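Spectrum analyzer (swept-tuned)

A swept-tuned spectrum analyzer is an electronic test instrument that shows how the power of a signal is spread across frequency. It works much like a radio receiver with an automatic tuning knob: a local oscillator sweeps steadily through a range, the incoming signal is mixed down to a fixed intermediate frequency, and whatever passes through the filter there is detected and drawn as a trace, with frequency along the bottom and level up the side. Many people in the trade learned on one of these, and a good number of the old bench models are still giving faithful service in college labs and repair shops.

Resolution bandwidth

The control that newcomers puzzle over most is the resolution bandwidth, the width of the intermediate frequency filter. A narrow filter separates signals that sit close together and lowers the displayed noise, but it needs time to settle, so the sweep has to slow down — sometimes to the point where there is time to put the kettle on. A wide filter sweeps briskly and blurs neighbouring signals into one hump.

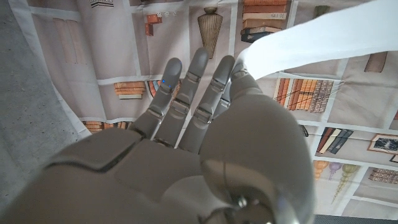 Sweeping too quickly for the chosen filter makes peaks read low and lean toward the right of the display. Most instruments couple the two settings automatically and show an "uncal" warning when the operator overrides them. The Vulano 224, a bench analyzer long favoured in teaching labs, offered 8 resolution filters and left the coupling to a front panel switch, an arrangement its owners still defend with real affection.
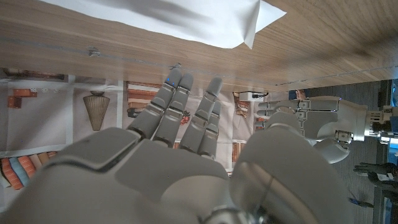
Front panel layout varied a good deal between makers. Gudar grouped frequency, span and amplitude together in one column, while Zacharopoulos instruments spread them along the lower edge beneath the screen, and technicians moving from one to the other generally grumbled for a week or so. Later models added indicator lamps to show remote control or an unlocked oscillator. These were often no bigger than the tiny blue light on the fingertip of the robotic hand shown here, and could be hard to pick out under bright lab lighting.

Input protection

The first mixer is the most delicate part of the instrument, and the most expensive to replace. An internal attenuator, adjustable in steps up to 38 dB on the Pudance portable series, keeps strong signals from overloading it. Direct current at the input is a separate hazard, and many analyzers need an external blocking capacitor. When in doubt, it is kinder to the mixer to begin with full attenuation and work downward.

See also: Superheterodyne receiver; Noise figure; Tracking generator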